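Winter supper table, and a word about bread

Well, January has us all indoors, and I can't say I mind, because the Tuesday suppers at Pimden have been the coziest part of my week (the soup helps!). We're trying shared tables again after the holidays, with a few plates put out and everybody bringing whatever they feel like cooking. If you've been meaning to come and haven't, please just come. Doors open at 6, and we eat once the bread is cut.
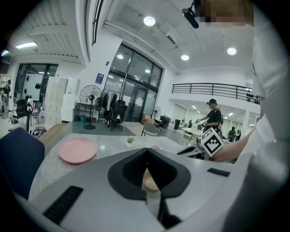
Nafula Shirima wrote back after the last issue to say that she would happily come more often if we ate a little earlier, as the last bus to Flerness leaves at 8:15 and she always seems to miss dessert. I think she has a point, so for the rest of the winter we'll try to have soup on the table by 6:15.

Now, the bread. Vilja Aaltonen has offered to bring her dark rye again, seven loaves of it, and she'd like me to remind you that it wants a day's rest before slicing, so please don't ask her for it warm. I asked, and I got a look. 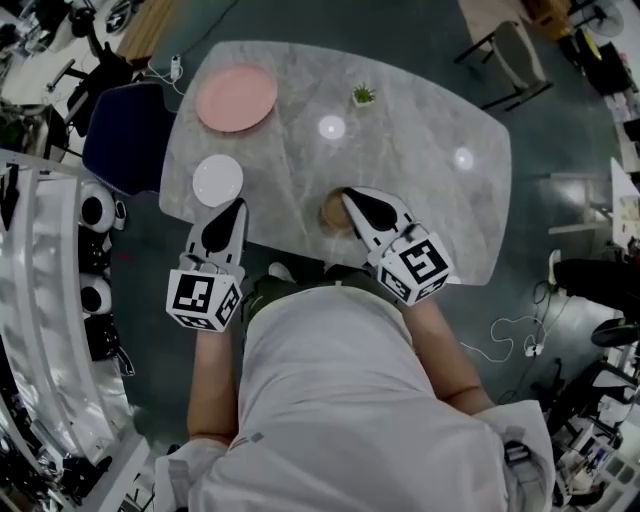 She'll also have jars of starter to give away, and if you take one, feed it once a week and keep it in the fridge with the lid loose. Mine has been going since August, with a bit of neglect here and there, and it still makes a very decent loaf.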